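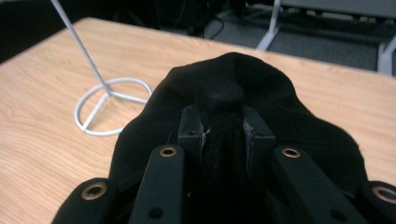 Viorica Dobre wrote in after my last letter to ask whether the Nevthorpe mill open day was worth the journey from Dirnton with two children and a grandmother in tow, and whether there was anywhere to sit down once you got there. The answer to both is yes, Viorica, and I'm sorry it has taken me so long to say so, but I wanted to write the whole day up properly and then we had the boiler to deal with.

So, Nevthorpe. For those who don't know it, it is a small spinning and knitting mill at the bottom of a very steep lane, with a stream on one side and the old dye house on the other, and once a year they open the gates and let people like me wander about asking questions. I have meant to go for years. Something always got in the way (my sister's move, then the other sister's move), and when I saw the notice in the library for 01/02/2019 I wrote it on the back of my hand so that I couldn't pretend to have forgotten.

The bus sets you down at the top of the lane and it's a good ten minutes on foot, downhill going and very much uphill coming home. Wear proper shoes. It had snowed a little in the night and the verge was white, but they had put grit down the middle and I managed with my stick. If you are driving there is a field, and a young man in a big orange coat waves you into it.

You begin in the sorting room, where the fleeces come in. I had no idea how greasy a raw fleece is! You put your hand in and it comes out as if you'd been rubbing it with cold cream. Jocelyn Pelletier took our group round, and she had us each pull a lock of wool, hold it to the ear and give it a sharp tug. A sound fleece gives a little ping. A weak one crackles, and will break later on the machines, so it goes off to be used for stuffing instead. I pinged and crackled happily for so long that the group behind caught us up.

After that comes the scouring, which you smell before you see. Warm sheep, soap and something like wet cardboard. The wool goes through bath after bath and you would not believe the colour of the first water. Jocelyn said they used to let it all out into the stream, in her grandfather's day, and that you could tell from the bridge what they were dyeing that week. Now it's cleaned on site, and there are dippers nesting under the bridge again in spring.
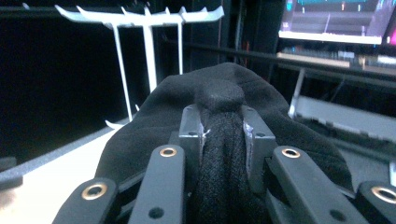 The carding room was my favourite, I think, though I said that about every room and my husband has stopped listening. The carding engine is the oldest thing they have. It takes the clean wool in at one end in clumps and brings it out of the other as a sort of cobweb, so thin that you can see the person on the far side through it, and then the cobweb is split into soft ropes and wound up ready for spinning. It makes a steady thumping that you feel through the floor. A little boy in front of me put both palms flat on the boards and stayed like that for the whole talk, and I must say I envied him, but my knees are what they are.

The spinning frame upstairs was idle to start with, and then they switched it on for us and everybody jumped. When a thread breaks the spinner walks along and joins it with a flick of finger and thumb while it is all still going round. Lavanya Mathew showed us how, slowly, then at her usual speed, and I couldn't see any difference between what she'd done and plain magic. She has been there 23 years and told us that it took her the first winter to stop being frightened of it.

Then you come down by the outside stairs (hold the rail) to the knitting shed. They have seven sock machines at Nevthorpe, the round kind, and they are called Hornholms after the place they were made. Parts are no longer to be had, so one or two others were bought in long ago purely to be taken to bits. A plain sock comes off the machine as a tube with a heel in it, open at the toe, and looks quite sad. The toe is closed separately, loop by loop, and that is why you can't feel a ridge across your foot when you put it on. I have been buying cheap socks all my life and complaining about the ridge, and never once wondered how anybody might get rid of it.

Signe Norðdahl was doing the toes that afternoon. She talked as she worked, without looking down much, about the black ones being the worst on a winter's day when the light goes early. She likes to save those for the mornings. The pattern everybody was asking for was the Vigfúsdóttir, a thick ribbed boot sock with a double sole, and they had sold out of the large by the time I reached the shop. I bought two pairs in the medium and have since stretched one of them by wearing it over another sock, so it can be done.

Now, sitting down. There is a tea room in what was the packing room, with long benches and some chairs with backs, which your grandmother will want, Viorica. The soup was leek and potato, the bread was very good, and there was a ginger cake that I would go down that hill again for. Get there before one o'clock if you can. We left it until nearly two and had to share, though we had a lovely talk with a couple who keep sheep on the far side of Dirnton and who told us more about foot rot than I had bargained for over cake.

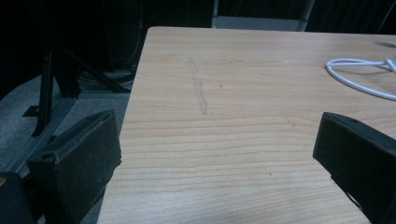

Pale wood and fine brown grain, seen at an angle.

For the children there is a room where you can wind a bobbin and have a go at a peg loom, and a trail with wooden lambs to find. Entry was eight pounds for a grown-up and nothing for children under twelve. Onni Manninen, who has the job of keeping the machines going, gives a talk at the end of the day, and I would tell anyone with older ones to stay for it. He passed round needles from the sock machines, each with its tiny hinged latch, and explained that a bent one will drop a stitch every single turn until somebody spots it. He also told us the mill gets through 900 fleeces in a good year and that August is the month when there is nowhere in the building to put your feet down. 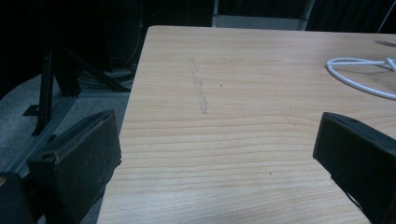 Wavy grain towards the corner of the tabletop.

A few odds and ends. The lavatories are across the yard and they are cold. The shop takes cards but the tea room didn't. Dogs are not allowed in the machine rooms, quite rightly, and there's a ring in the wall by the gate with a bowl of water next to it. The upstairs spinning floor can only be reached by stairs, but they were kind about bringing things down to show a lady in a wheelchair, and Lavanya sat with her for a good while with a hand spindle and a basket of carded wool.

The last bus back up to the main road goes at ten to five from the top of the lane. Leave yourself a full half hour for the climb, more if you've bought yarn.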